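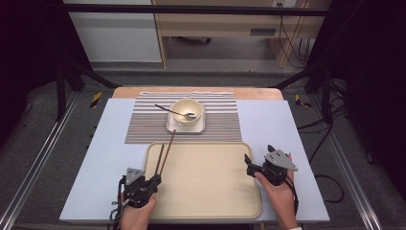
Page last changed: September, 4:40 p.m.

Kodareo opens its doors, and a person sets the table

Visitors who went to Kodareo's open day in Bredell hoping to see a robot lay a table had to settle for a person doing it with a gripper in each hand. The company says the robot comes later. It did not say how much later.

The task on show was a plain one: a striped placemat, a small saucer with a bowl and spoon on it, a beige tray and two chopsticks. The person at the table worked with the black hand-held grippers and did not touch the dishes with bare fingers. According to Kodareo, each run is recorded and fed into a program called Brureo, which is supposed to learn from it how to handle tableware in homes and canteens.

The company's handout puts the number of recorded runs at 300 for this one table setting. It also gives a success rate of 86 percent for Brureo when it works alone. The handout does not say what counts as a success. Asked whether a spoon that ends up crooked is a pass or a fail, staff at the desk said the scoring was "still being refined." That is a fair answer from a lab, but the same figure is printed in large type on the banner by the front door, with no such note beside it.

There was no live run by Brureo. A short film was shown in the next room, and it was cut in several places. A visitor who asked to see one attempt from start to finish was told that the full footage would be put online after the open day. At the time of writing it has not appeared.

Chopsticks are a sensible test, to be fair. They are thin, they roll, and they have to be picked up at a decent angle if they are going to be put down neatly. Anybody who has tried it with kitchen tongs will have some sympathy. A person can feel when a stick starts to slip and fix it without thinking – whether a program can pick that up from recordings is the question Kodareo would need to answer, and the open day did not get near it.
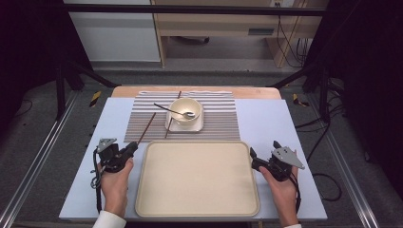 What the town is being asked for

Kodareo wants to rent 2 more rooms in the Štefanec building, which Bredell owns, at a reduced rate. In return it promises a trial in the school canteen next door, where 300 lunches are served on a normal day. The proposal says the machine would set out trays before the first sitting. It gives no speed for the work, and speed is what matters to a kitchen with one hour to get everybody fed.

Canteen staff who came to the open day were polite about it. One said she could lay out a full row of trays in the time the demonstration took, and asked who would wipe the machine down afterward. The company said cleaning would be covered in the trial plan. The plan has not been published either.

None of this means the work is worthless. The staff were open about most things, and the recording setup was there for anyone to look at. But a cheaper lease is a real cost to the town, and so far it is being asked to pay on the strength of one percentage and an edited film.

The rent request goes to the town council later in September. Written comments can be left at the town hall front desk until noon on the day of the meeting.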